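Pale marks on speckled worktop
Posted September 17, 2023 by Buppha Rattanakul

Crumbs and white bits vanish on our grey speckled counter until the light catches them. What do you wipe yours with?
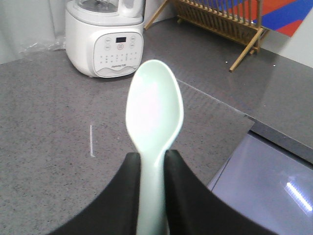

Plastic spoon over the worktop

I only use warm water and washing-up liquid.

Sturkell
Same as you, then a dry tea towel. Wipe towards the front edge. 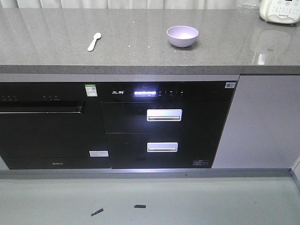
Do it twice if it's greasy. I stopped buying sprays in December.

Zetotley
Microfibre cloth, 2 for a pound at our market.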